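Chapter 4
Buying a Tidying Robot

The Wostley sales sheet promises an arm that clears "any household surface." Fitzsimmons, which resells the same kit under the Batport name, repeats the claim and adds a figure: 143 objects recognized out of the box. Neither says which objects, or how a miss is scored. 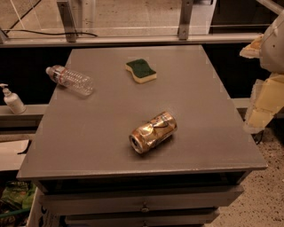
4.1 Reading the Claim

A crushed can, a sponge and an empty water bottle make a fair starting test - three shapes, three materials, plenty of space between them. Real counters are rarely so kind. Before signing, ask for the failed attempts as well as the good ones.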